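Moving the backup box off spinning disks

The home server in the hall closet has run the nightly backups for the house since it was put together from leftovers. In May the log started filling with retries on the second disk, so I spent two evenings deciding what to replace and what to leave alone.

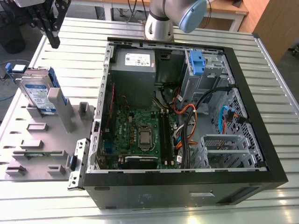
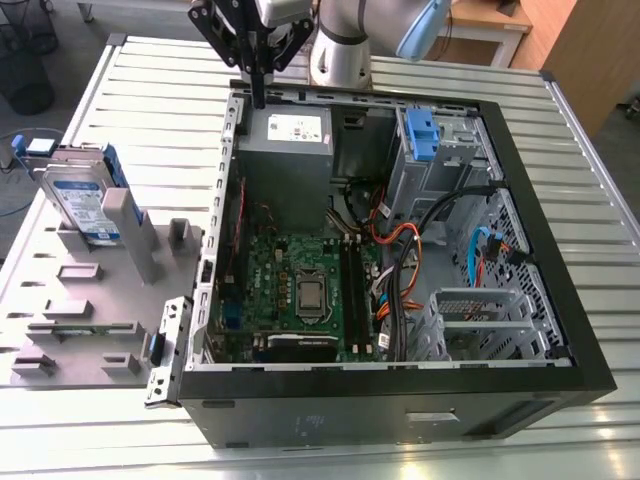
Desktop tower on its side with the panel off, power supply at upper left.

The backup job itself is simple. A script called Rutton starts at 2 a.m., walks the shared folders, hashes every file and copies whatever has changed. Hashing is the slow part. On the old disks a full pass took 55 minutes, most of it spent on seeks through a photo archive made of very small files.

I moved the index to a solid-state drive first and left the data where it was. The full pass dropped to 18 minutes. Moving the data as well brought it to 13, a smaller gain than I expected for the money. If you only have budget for one drive, put the index on it.

Some notes on the copy. I used a file-level copy instead of cloning the partition, as the old layout had a block size that made no sense for the new drive. Hard links need to be preserved explicitly – my first attempt skipped that flag and the snapshot folder grew until the target was full. Check free space before the run and again halfway through.

Retention is unchanged: daily snapshots for two weeks, then monthly. The off-site copy still goes to the machine in Clorkcombe over a slow link, and that part is limited by upload speed whatever disk sits at this end.

Still to do: restore a full month to a blank drive and compare the hashes. I have only tested single folders so far.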